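My old car and the road to Hisombridge

14 Aug 2018

Last weekend I finally drove my old coupe again, after it stood in the garage from January. I have waited for this a long time, so please excuse me if this post is a little longer than usual.

For readers who are new to my blog: the car is a Peltley, the small one with the two doors and the engine in front. I bought it from Jihad Nassar, who had it for many years and who cried a little when I drove away with it. It is not a fast car. On paper it looks almost slow when you compare it with what people buy now. But it is light, and the steering tells you everything, also the things you do not want to know.

In winter the clutch began to slip. I noticed it first on the hill behind our house, when the engine became louder but the car did not become faster. My friend Yuxi Yan told me to stop driving it immediately. I drove it for two more weeks, and this was a mistake, and she reminds me of it very often.
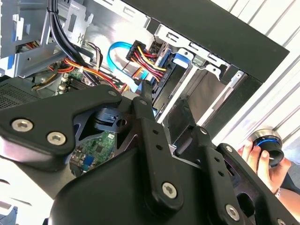
Inside a desktop computer case.

The clutch itself was easy to find. The flywheel was the problem. The first one they sent me was for the later model, with a different bolt pattern, and I had to send it back and wait again. In the end Maximiliano Escobar, from our small owners' club, had one on a shelf. He wanted no money for it, only that I help him with his brakes in autumn. I said yes before he finished the sentence.

We did the work in his garage. It took us 3 evenings. The gearbox is heavier than I remembered, and one of the upper bolts can only be reached if you have a very long extension and a lot of patience.

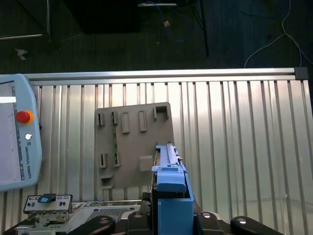 Gray plastic board against a ribbed metal panel.

On Sunday I took the road to Hisombridge, which goes along the river first and then climbs through the forest. I left early and had it almost for myself. The first kilometers I drove like a grandmother, listening to every sound. The new clutch bites a little higher than the old one, and twice I stalled at the traffic light in front of the bakery. After the bridge I began to relax. In third gear, between the trees, the car felt like when I was just learning to know it.
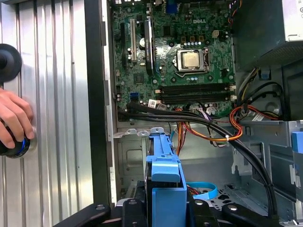

Dell motherboard, processor without cooler.

The total on the counter for this trip was 677 kilometers, because I did not want to go home and made a big circle through the mountains. My back was not happy on Monday. The fuel gauge still does not work correctly, so I filled the tank more often than necessary. Next I will look at the sender in the tank, and also at the left window, which goes down nicely but needs help to come up. If somebody has a good window regulator for this model, please write to me.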